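**Sourdough starter going flat in the cold spell, what are you all doing?**

**tistwood_baker** · 11/11/2020

Kitchen was 10 degrees when I got up this morning and my starter looked like wallpaper paste. It was doubling in five hours back in summer! I'm on 50/50 white and wholemeal, fed once a day, sitting on top of the fridge. Do I need to feed more, feed less, or just move house?

---

**crumbandcolour**

Don't move house. Switch to a bit of rye. I put a spoonful of rye in every feed from the first cold week and mine perks right up, you can smell the difference the next day (green apples, lovely). Warm water too, blood-warm, not hot.

Also have a look at how much old starter you're keeping. I keep a lot more back in the cold months, nearly equal parts old starter, flour and water, and it gets going so much quicker.

---

**Lonus**

Disagree on the rye. It rises fast and then collapses, and people think they've fixed it when they've just got a sour, runny starter by teatime. Temperature is the whole game. Oven with only the light on, door shut, tape a note on the front so someone doesn't preheat it. I have lost one that way and I still think about it.

---

**crumbandcolour**

It only goes runny if you leave it too long! Feed it when it domes. I've had the same starter going for years on this and my loaves are great, I've posted plenty of them.

---

**duangjai_n**

Ooh I love this topic. I'm in a draughty flat in Celholm and I've gone right off glass jars for winter, they go stone cold on the bench. I keep mine in plain plastic tubs now, the kind with a proper lid, and tuck them inside an esky with a bottle of hot water. Two bottles overnight if it's really grim. By breakfast it's up and bubbling and I'm so happy every single time, you'd think I'd be used to it!

Squarish tubs like this one fit side by side much better than round jars do: 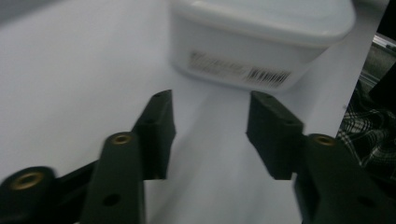

*White tub, label still on the front*

I sit the lid on without pressing it down. And weigh the empty tub and write the number somewhere, then you can work out what's left in it without scraping it all out. For a bake weekend I build up to 300 g of starter over two feeds, and that does me two loaves with enough left for crumpets.

– Duangjai Nuchit

---

**tistwood_baker**

The esky! Brilliant, ours is in the shed doing nothing until camping season. Do you leave the bottle touching the tub?

---

**duangjai_n**

No, tea towel between them. I cooked one edge once.

---

**Lonus**

Esky is good, I'll give you that. Still say glass, though. You can see the bubbles down the side and put a rubber band at the starting level. With a white tub you're guessing.

---

**duangjai_n**

You lift the lid and look, haha. I float a little bit in water as well if I'm not sure.

---

**crumbandcolour**

Float test is rubbish with wholemeal, mine sinks when it's perfectly ready. Smell and dome, every time.

---

**M_Vondracek**

My grandmother would say you're all fussing. She kept hers as a stiff dough, closer to a bread dough than a batter, wrapped in a floured cloth in the pantry, and it did not care about the weather at all. I do the same now and feed it every second day in the cold. It's slower to wake, so give it a loose feed the night before you bake. Flavour is milder and I think nicer in a seeded loaf.

Matěj Vondráček

---

**tistwood_baker**

How stiff is stiff? Can you knead it?

---

**M_Vondracek**

Yes, a minute by hand. Half the weight of water to flour, then a splash more if your flour is thirsty. It should hold a ball.

---

**Lonus**

Now that I do agree with. Stiff starter in winter is underrated.

---

**tistwood_baker**

Right, I've split mine. One half stiff in the pantry, other half in the esky with a spoon of rye (sorry Lonus). Will bake both on Saturday with the same flour and put the crumb shots up. So excited, I've already cleared the bench!

---

**crumbandcolour**

Rye for the win. Score them differently so you don't mix them up in the oven.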